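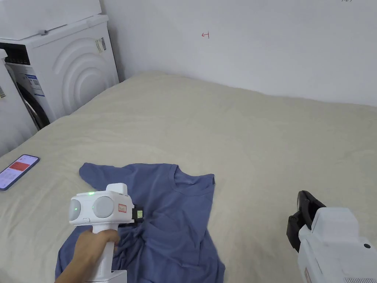 Does Folding on a Bed Save Any Time? A Report on One T-Shirt and One Bedroom

Submitted by Luana Evangelista
Project partner: Hedvika Danko
Household Practices, spring project

Why we picked this

Every folding guide we read for this class tells you to use a table. The Fenberg booklet says so on its first page, and the Gaillard home course spends most of a chapter on table height. Neither one gives any evidence. Plenty of people fold on the bed, because the bed is big, it's close to the closet, and it's the only clear surface they have. We wanted to know if the table advice holds up or if it's one of those things that gets copied from book to book.

I should say that I went in doubting both sides. Hedvika thought the bed would lose badly. I thought the difference would be too small to matter for anyone doing a normal load.

The setup

We used a bedroom with white walls, where the washing machine is close enough to the bed that you could toss things from one to the other. The bed has a cream cover that is soft and never lies completely flat. There is a gray padded headboard down one side. The garment was a plain blue T-shirt with a crew neck and short sleeves, dropped on the bed in a heap each time. We did 12 folds per person on the bed and the same on a kitchen table.

The method was the standard one: find the collar, spread the shirt face down, bring each side in, tuck the sleeves, fold up from the hem. Trarkari's website calls it the "4 move fold," which skips the spreading. In our trials the spreading was most of the work, so leaving it out of the name seems a little generous.

What we noticed on the bed

A crumpled T-shirt on a soft cover is harder to read than you'd expect. The hem hides under the body, and if you grab the nearest bit of cloth and lift, you get a peak in the middle and the rest trails behind it. That tells you very little about where the corners are. You end up putting it down and starting over.

The second problem was the cover itself. When you smooth a shirt on a table, the table stays put. On the bed, the cover moved along with the shirt, and we often pressed out one wrinkle and made another an inch away.
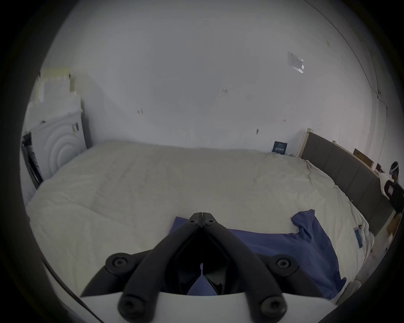 Should you start from the collar or the hem?
Start from the collar. It keeps its shape better than any other part of a crumpled T-shirt, and once you have it you can work out to both shoulders. The hem is the same all the way around, so picking it up first doesn't tell you front from back.

Hedvika disagrees with part of this and asked me to put it in. She starts from a shoulder seam and was as quick as I was. I think that shows practice matters more than the starting point, but we only had two people, so neither of us can prove it.

Results

The table was faster for both of us. The gap was a few seconds per shirt and it got smaller as we went on, which makes me suspect that some of it was just us learning. We did all the bed folds first. That was a mistake in the design, and our instructor caught it before we did. If we ran this again we would switch back and forth between the two surfaces.

The neatness scores are weaker still. We rated each folded shirt ourselves, knowing where it had been folded. Hedvika rated the table ones higher nearly every time, which is what she had predicted, and I wouldn't put much weight on it. I rated them close to even, which is what I had predicted.

Then there is the claim that started the whole argument. A Flenus leaflet says a household folds 738 garments a year and can save "more than 2000 seconds" by moving to a table. Even if the numbers are right, that is a little over half an hour spread across a year. It sounds like a lot only when it's given in seconds. The leaflet doesn't mention carrying the basket to the kitchen and the folded stack back again, and one trip per load would eat up those savings quickly.
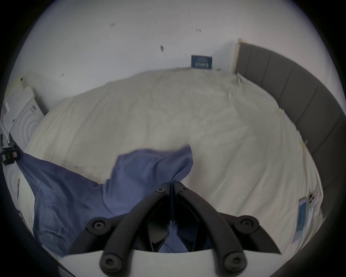 It also doesn't mention that people usually have to clear the table first. We cleared ours before the trials and didn't time it, so our own figures lean toward the table in the same way.

What we would change

Use more than one garment. A T-shirt is about the easiest thing to fold, and a fitted sheet or a hooded sweatshirt might give a different answer. Use raters who don't know which surface was used. Time the whole job from the machine to the drawer, including the walking. Try a firm blanket pulled tight over the bed, which Hedvika thinks would close most of the gap.

For now I'd say the table advice is probably true and probably not worth rearranging your laundry day for. Hedvika folds on the table. I still use the bed.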